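Questions I get about ordering from my kitchen

How far ahead should I order?
Two days for most things, please! In November I need more like four, as everybody in Wilter wants pies at once and I only have the one oven.

Do you deliver?
I do, anywhere in Wilter and out as far as the Manditz turnoff. Past that we can meet halfway – I'm usually driving by before 11 anyway.

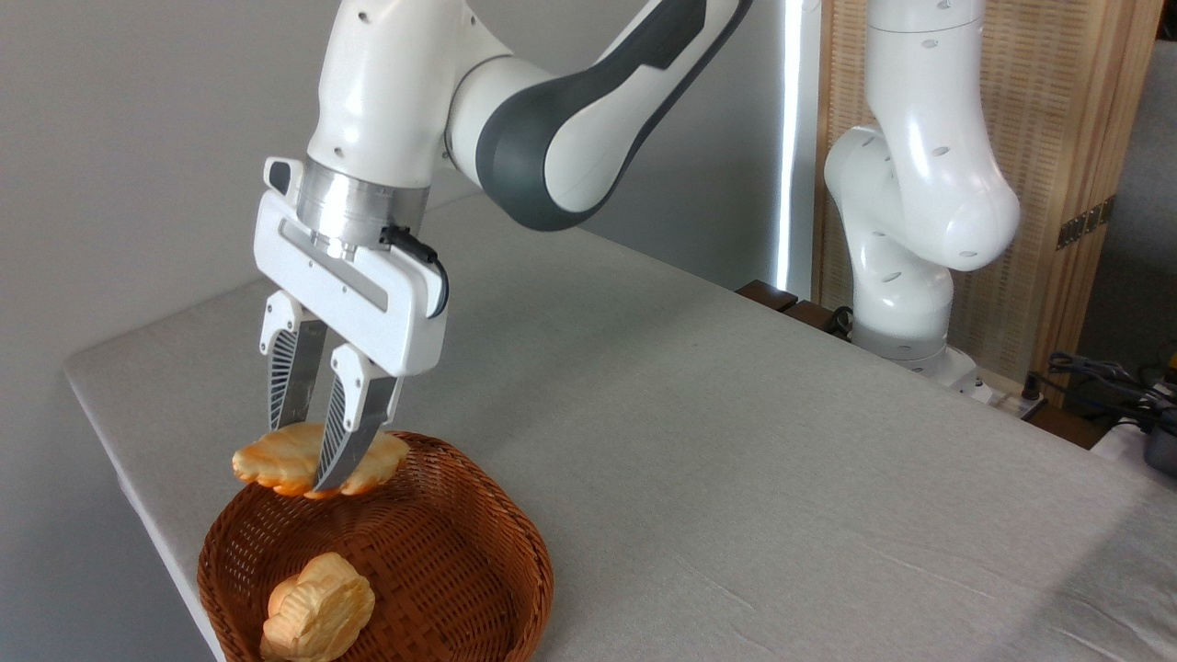
Can I freeze what I don't eat?
Yes, and I do it all the time. Let everything cool all the way, wrap it twice, and it'll keep up to 2 months. Bread I slice first. A pastry baked to that golden brown can go straight from the freezer into a low oven, no thawing (skip the microwave, it goes chewy on you). Anything with custard, just eat it. Call it breakfast.

Do you make gluten-free?
Sorry, no. There's flour on everything I own.

Who do I call about big orders?
Marisol Sánchez handles weddings and office trays. Leave her a message and she'll call back that evening.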